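Contents Previous Next Glossary Index

Textbooks > Materials and Heat > Part Two > Chapter 7

Last updated: 13/04/2021

Chapter 7
Conduction Through Layered Solids

Heat moves through a solid when one part of it is warmer than another. Chapter 6 treated a single slab of uniform material with its two faces held at fixed temperatures. Few practical bodies are that simple. A house wall, an oven door and a packaged processor are all stacks of unlike materials, and the heat must cross each layer in turn.

In steady flow, the same quantity of heat passes through every layer each second. The temperature drop across a layer therefore depends on its thickness, its area and its conductivity. Thick layers of poor conductors take most of the drop. Thin layers of metal take very little, and in hand calculation they are often left out.
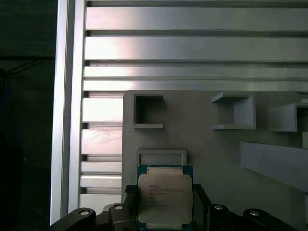

L. Bangash

Processors of the server class carry a metal heat spreader over the chip. The spreader has two jobs - it protects the silicon, and it widens the path so that heat enters the cooler over a larger area. Section 7.4 treats this widening, for which the one-dimensional formula no longer holds.

7.1 Thermal resistance

Define the thermal resistance of a layer as its thickness divided by the product of conductivity and area. The unit is the kelvin per watt. Resistances in series add, as they do in an electric circuit, with temperature difference in place of voltage and heat flow in place of current.

Consider the test wall at Flemdale, used in several problems in this chapter. It consists of brick, an air gap and plaster board. With a steady heat flow of 257 W and a total resistance of 0.05 K/W, the difference between the two outer faces is 12.85 K. The readings taken in December are given in Table 7.2.

Real layers do not meet perfectly. Small gaps remain at each joint, and the air in them adds a contact resistance. Its value depends on surface finish and on pressure, and must usually be measured. The Etmont method, described in Section 7.3, obtains it from 2 tests on samples of different thickness - the joint is the same in both, so its share can be separated.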